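Budget notes, second packing cell
26/10/2025

Right, the shopping list. Hilde wants something she can put numbers against before the November cutoff, and I've been carrying most of it around in my head, so it's all going in the notebook before I lose it again.

What we're asking for is a copy of the current bench: two overhead arms, same table, same basket setup, a teleop seat behind with the leader arms, and a workstation and monitor. Mieke asked this morning whether we could get away with one arm on the second bench to save money. I'd love to say yes. The trouble is the crinkly film. With one arm you spend half the session shoving a pack into the side of the basket to get a hold on it, and every bit of data we've collected so far is two-handed anyway. So two arms, and if Hilde has to cut something I'd much sooner she cut the fancy monitor.

Grippers. We've been quoted by Suvon and by Van Damme and they're closer than I expected. Suvon is cheaper per unit but the fingers are sold separately (of course they are!) and the lead time is the sort of thing a sales rep says while looking out the window. Van Damme includes a finger set and a spare cable, and Wouter has already written the driver for theirs. He reckons swapping would cost him a fortnight and I believe him, he doesn't usually complain. Leaning Van Damme. I still want Suvon to put their lead time in writing so we've got a comparison on file.

Fingers are the bit I keep changing my mind on. The broad jaw is good on the flat packs and hopeless at getting under an edge, the pointed tips are the other way around. Liesbeth likes running one of each and she's the one in the seat most days, so her vote counts double as far as I'm concerned. Put down 3 spare finger sets, mixed, and a tub of whatever grip tape Floor has been using. Floor, please write the part number on the lid this time, I had to order off a photo of your desk.

Cable management needs its own line. It had none last time and that's how we ended up with cords dropping out of the ceiling wherever there happened to be a tray to hang them from. I'm asking for proper drag chain along the rail and some decent strain relief at the wrist. The unplugged connector last week cost us most of an afternoon, and it was a forty-cent clip! I priced drag chain at Trotham and it's $271 for the lot, fittings included. Not a big number next to a gripper, so I'll be cross if it gets trimmed.

Table: same top as now. I did ask about a matte one and got a sample from Grudisdale – lovely surface, rubbish price. The reflections off ours are annoying in the wrist view but we've lived with them, and if the second bench has a different surface then every comparison between the two has an asterisk on it. I'd rather have two slightly shiny tables. We do want the raised border again as well. Wouter wants it taken off the far side so the arms have a cleaner approach, Liesbeth wants it kept so packs don't go over the back. Kept, for now. It's bolted on, we can always argue later.

Baskets and stock. The orange ones with the low side are fine, buy more of the same before the colour changes on us. For packs I want our own supply and not whatever the warehouse end is willing to lend. The film gets tired after a lot of handling, it goes soft and the edges open up, and then you're training on something no customer will ever see. Hilde asked if we could re-wrap them. I said I'd think about it and I have thought about it and no. Put consumables down as a monthly amount so we're not raising a purchase order every time a corner splits.

Also we only ever bought the red ones. Mieke has a point that a policy that has only met red packs is going to get a surprise, so the consumables line should cover a couple of other colours and at least one matte wrap. Shiny film is the hard case and I'm glad we started there, but it shouldn't be the only case.

Floor space. Facilities say the new bench can go on the far side of the partition if we don't shift the column (ha). I paced it out with Floor and the rail fits, but the seat ends up facing the walkway, so whoever's driving will have people going past behind the arms all day. Could be fine. Liesbeth says she stops noticing after the first ten minutes. I'd like a second partition panel in the quote anyway, the black ones, they're quieter to look at than the pinkish fabric and they don't throw colour onto the packs.

Things I haven't priced yet: the rail itself (waiting on Wouter for the length), a second e-stop pendant, a chair somebody can sit in for more than an hour, ceiling mounts. The lighting can stay as is, there's plenty overhead and I don't want to touch it mid-project.

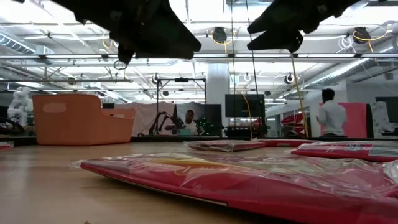 Oh, and the install labour. I left it off the draft completely and Hilde spotted it straight away. The electrician has to do the ceiling drops before the rail goes up, otherwise we pay for the lift twice, so that quote needs to come in first. Mieke's ringing them. I'm chasing Van Damme about whether the price holds if we don't sign until the end of November, and I'll tidy the spreadsheet once I've got both answers – it's currently two tabs and a sticky note.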